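Stestent – student robot club, Purkville
README for the PC disassembly set

Our club teaches an arm to take old desktop computers apart. The tower lies on its side, open, under the gripper.

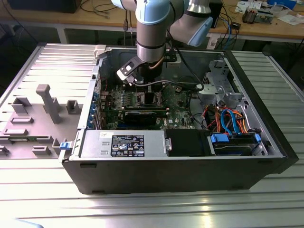 Uletti asks that we keep failed tries too – we do, 11 of 100 runs.

Each run is one folder. Joint data is CSV, 8 columns.

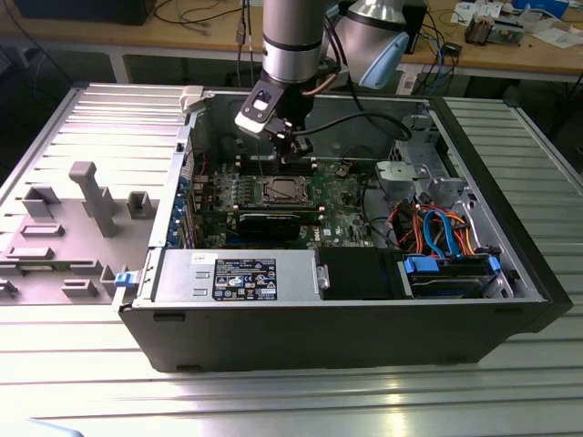

Can I use the set for class work?
Students may use it freely, please name the club.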